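Review: Huvamus Two-Arm Sorting Station, seen at the Handus open day, Vindotville
Reviewed for the equipment pages by Yasir Abbasi
17/08/2023

Handus opened its Vindotville workshop to visitors from schools, libraries and small packing firms. The main item on show was the Huvamus, a two-arm station sold for light sorting and for teaching. This review covers the station as it was demonstrated. It does not cover long-term use, and the reviewer has not had a unit on loan.

Visitors were taken through in groups of 27, which was too many for the size of the bay. Those at the back relied on the spoken commentary from A-yeong Jin, who led the session for Handus and answered questions plainly. Where she did not know a figure, she said so and took down the visitor's address.

Setup and work area

The station is arranged so that the two arms share one plain white table and work over it from opposite sides. The task for the day was the handling of small toy animals in and out of a blue plastic tray. Toys are a sensible choice for a public demonstration. They have legs, ears and uneven backs, and they are harder to hold well than the blocks that are more often used at events of this type.

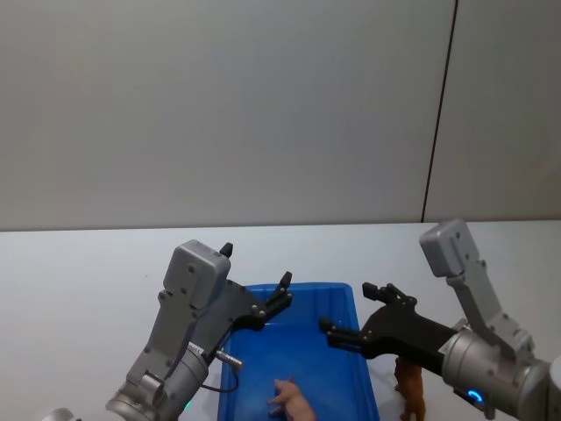

Both grippers open over the tray, with the pink pig inside it and a brown animal on the table to the right.

The open layout is a strength. From the front of the group it was possible to follow both grippers without asking anyone to move. The pale table and wall also help the audience, as dark gripper fingers are easy to see against them. Schools considering the station should plan for a similar background.

The distance between the arms deserves attention. With both grippers reaching in over one tray there is not much space to spare, and the control program must keep them apart. Ms. Jin explained that the supplied software, Satti, holds back one arm when the other has claimed the shared area. The pause this causes was noticeable but short, and it did not trouble the reviewer.

Grippers and cabling

Each arm carries a black gripper with two fingers. The finger parts are bolted together from flat plates and blocks, and Handus states that a worn fingertip can be replaced by the owner with a hex key. This is welcome. On the station this department bought previously, a fingertip change meant returning the whole gripper to the maker.

The cabling is less satisfactory. The gripper cable is carried outside the arm and hangs in a free loop below the connector.
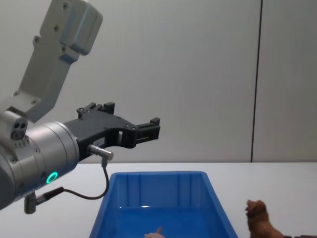
The gripper cable and its two connectors, beside the blue bin.

A loop of this kind is normal and allows the wrist to turn. In a classroom, however, a hanging cable will be caught by a sleeve sooner or later. Handus offers a clip set at extra cost. In the reviewer's opinion the clips should be included in the price.

The ring lights on the wrists are bright enough to be read from a distance. Their color codes were not covered in the printed handout, and two visitors asked about them separately. A small card fixed to the table would settle the matter.

Control software

Satti runs on an ordinary laptop. A task is built from a list of short steps, each of which can be tested alone before the full list is run. The wording is clear – "open," "move above," "close," "wait" – and a person with no training could follow most of it on the large display. The error messages are weaker. One that appeared during the session gave only a number, and Ms. Jin had to look it up.

Saved positions may be named, copied and locked. There is no way at present to print a task list, which teachers in the group raised as a concern. Handus has noted the request and expects to release its next version in January.

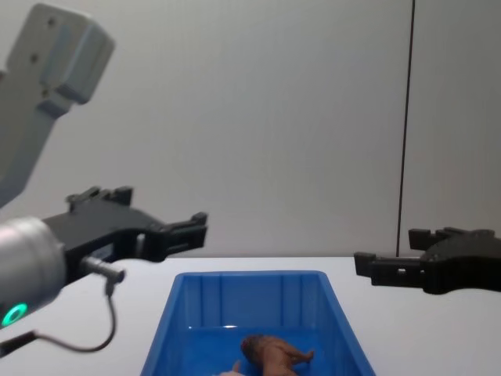 Price and support

The station was quoted at $3,655 for the teaching package, with the table excluded. Buyers who already own a suitable laptop may order the reduced package at $2,329. Both prices include 2 years of telephone support. Delivery is charged separately, and buyers outside the Vindotville area should ask for a written quote before placing an order.

Spare fingers, clips and cables are listed in the same catalog. The reviewer would advise ordering at least one spare cable with the station.

Assessment

The Huvamus is recommended for teaching rooms and for small sorting tasks where speed is of little concern. Its layout is easy to follow, and the step list in Satti is well suited to beginners. Points are deducted for the loose cabling, the unexplained ring lights and the numbered error messages.

Departments wishing to see the station for themselves may arrange a visit through the Handus front desk. Smaller groups are strongly advised, and visitors should ask to stand at the front of the bay.

Rating: four out of five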